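Ladefoged Opens Cushion Repair and Refill Counter in Parkala

PARKALA, 3 Dec 2023 — Ladefoged, the home furnishings shop on Movach Street, has opened a counter where customers can have seat cushions refilled, re-covered or cut to a new size.

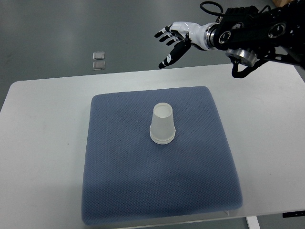

How long does a refill take?

Most seat cushions are ready in three working days. Cushions that need a new cover take longer, depending on whether the fabric is in stock.

The counter is at the back of the shop, next to the curtain department. Customers can bring in a cushion with or without its cover. Staff measure it, check the foam and give a price before any work begins. A basic foam refill for a square seat cushion costs $18. Re-covering starts at $47, fabric included.

"People come in to buy a new cushion when the old cover is still perfectly good," said Morena Gentile, who manages the shop. "The foam has gone flat in the middle and that's all that's wrong with it. We were selling them a whole new cushion and they were throwing out the old one."

The shop carries cushions in square, round and bench shapes. The square style with rounded corners is its best seller, and replacement covers for it are sold separately in the textured weaves, including blue-gray. Covers close with a zipper along the back edge and can be machine washed in cold water. They should be dried flat.

Cutting and sewing are done by Festis, a workshop in Parkala that has made curtains and table linens for Ladefoged for several years. Rimantas Ķēniņš, who runs the workshop, said the hardest jobs are old bench cushions from window seats and breakfast nooks.

"The benches are almost never straight," Ķēniņš said. "If you have one like that, make a paper pattern of the seat and bring it with you. Mark the front edge on it, and mark which side is up."

Old foam can be left at the counter when a refill is paid for. The shop does not take foam that is moldy or that has been stored in a garage or shed.

Outdoor cushions are not part of the service for now. Ladefoged plans to add them in February, once Festis has a supply of quick-drying foam. Customers who want to be told when that starts can leave a name and phone number at the counter.

Ladefoged is at 1397 Movach Street, Parkala. The repair counter keeps the same hours as the shop — no appointment is needed, but orders of more than six cushions should be arranged by phone first.

Press contact: Morena Gentile, Ladefoged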